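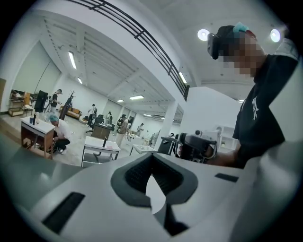 Visor de realidad virtual negro, puesto sobre los ojos.

Almohadilla facial Kerivier para visores de realidad virtual: análisis tras seis semanas

Noviembre de 2023

La espuma que traen de fábrica la mayoría de los visores dura poco. Absorbe sudor, se aplasta en la zona de los pómulos y acaba oliendo aunque se limpie con regularidad. La mía llevaba en uso desde julio y ya dejaba entrar luz por la nariz, así que compré la almohadilla de recambio de Kerivier, que se vende en la tienda en línea de Eichhorn por 23 euros con gastos de envío incluidos. La he usado seis semanas, casi a diario, y lo que sigue es lo que he visto en ese tiempo.

Contenido de la caja

La caja trae un marco de plástico rígido, dos almohadillas que se pegan al marco con velcro, una funda lavable, una pieza de goma para tapar el hueco de la nariz y una hoja de instrumentos de montaje en cinco idiomas. El español está bien traducido, salvo en el apartado de lavado, donde pone "secar en plano al sol" y dos líneas más abajo recomienda evitar la luz directa. Yo la he secado siempre a la sombra.

Las dos almohadillas no son iguales. Una es gruesa, de tacto parecido al cuero sintético, y la otra es más fina, forrada de tela. La gruesa aísla mejor de la luz y la fina acerca más los ojos a las lentes. El conjunto montado con la fina pesa 63 gramos en mi báscula de cocina, algo más que la pieza original. No he notado esa diferencia con el visor puesto.

Montaje

Se quita el marco original tirando desde el centro, se presenta el nuevo y se aprieta hasta que encajan las pestañas. Las de arriba entraron a la primera. La inferior izquierda costó bastante más y tuve que sacar el marco y volver a empezar. Conviene tapar las lentes con un paño mientras se hace, porque los dedos acaban justo encima.

El velcro agarra bien, quizá demasiado. Al cambiar de almohadilla hay que levantarla por una esquina y tirar despacio, o la tela se deforma en el borde. A la fina ya se le ve un hilo suelto en la parte de la frente.

Comodidad

Uso el visor sobre todo para hacer ejercicio en casa y, en ratos más tranquilos, para Listside, un juego de puzles que se juega sentado. Son dos usos muy distintos y la almohadilla responde de manera distinta en cada uno.

En el ejercicio gana la gruesa. El sudor se queda en la superficie y se limpia con un paño, mientras que la espuma original se empapaba y seguía húmeda al día siguiente. La desventaja es que resbala. A partir de los veinte minutos hay que recolocar el visor, sobre todo si la sesión incluye sentadillas o giros rápidos. Apretar más la correa lo corrige a medias y deja marca en la frente.

Para jugar sentado prefiero la fina. La presión se reparte mejor por los pómulos y el campo de visión se abre un poco. En partidas largas de Listside, donde apenas se mueve la cabeza, he llegado a olvidarme de ella. Con gafas la cosa cambia: las patillas rozan con el marco y a la media hora molestan detrás de las orejas. Quien use montura ancha debería medirla antes de comprar. En la ficha de la tienda figura el ancho interior, aunque hay que desplegar la pestaña de especificaciones para encontrarlo.

La pieza de la nariz es lo más flojo del conjunto. Tapa la luz, pero la goma es rígida y en mi caso presiona el puente. La recorté con unas tijeras por los dos lados y mejoró bastante. No sé si eso afecta a la garantía.

Ropa, pelo y correas

El ajuste depende tanto de la correa como de la almohadilla, y muchas quejas que se leen en las opiniones de compradores tienen más que ver con lo primero. Si la correa trasera queda alta, el visor cae hacia delante y todo el peso va a los pómulos. Hay que bajarla hasta la base del cráneo y tensar la superior lo justo para descargar la cara.

El pelo recogido en una coleta alta obliga a pasar la correa por encima o por debajo, y ninguna de las dos opciones es estable. Una cinta o un gorro fino evitan parte del sudor, pero también restan agarre. Con sudadera conviene sacar la capucha de debajo de la correa antes de ajustar nada, y comprobar el ajuste agachando la cabeza, que es la postura en la que antes se nota si el visor va suelto. 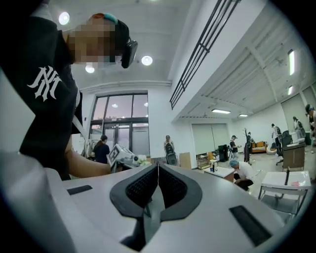 Limpieza

La funda se lava a mano con agua fría y jabón neutro. La he lavado cada semana y conserva la forma. El color ha perdido algo de intensidad en la zona de la frente. Tarda una noche en secar, por lo que habría agradecido una segunda funda en la caja. Se vende suelta, pero cuando la busqué estaba agotada.

La almohadilla gruesa se limpia con un paño humedecido. Las instrucciones desaconsejan el alcohol y también las toallitas desinfectantes. Si el visor lo comparten varias personas, eso es un inconveniente serio, y en ese caso yo compraría una almohadilla para cada una.

Comparación con la de Cetance

Antes de esta tuve una de Cetance, que sigue a la venta. Es de silicona, de una sola pieza, y se coloca encima de la espuma original sin desmontar nada. Se lava bajo el grifo y está lista en un minuto. A cambio da calor, empaña las lentes en invierno y añade grosor, con lo que se pierde campo de visión. Para sesiones cortas o para dejar el visor a las visitas me sigue pareciendo mejor opción. Para un uso diario me quedo con la de Kerivier.

El empañado, por cierto, ha disminuido pero no ha desaparecido. El marco lleva ranuras de ventilación en la parte superior y se nota que circula el aire. En una habitación fría, los primeros minutos las lentes se empañan igual. Dejo el visor encendido un rato antes de ponérmelo y con eso suele bastar.

Lo bueno

Dos almohadillas para dos usos distintos.
El sudor se limpia en un momento en la gruesa.
Menos empañado que con silicona.
El marco original se conserva y se puede volver a poner.

Lo malo

La pieza de la nariz es rígida.
La gruesa resbala al hacer ejercicio.
Incómoda con gafas anchas.
Una sola funda.

Valoración

Le pongo un 6 sobre 10 en ejercicio y un 8 en uso sentado. Por 23 euros la volvería a comprar, aunque esperaría a que repusieran la funda suelta para pedir las dos cosas juntas. Si la pestaña izquierda o el velcro dan problemas más adelante, actualizaré el texto.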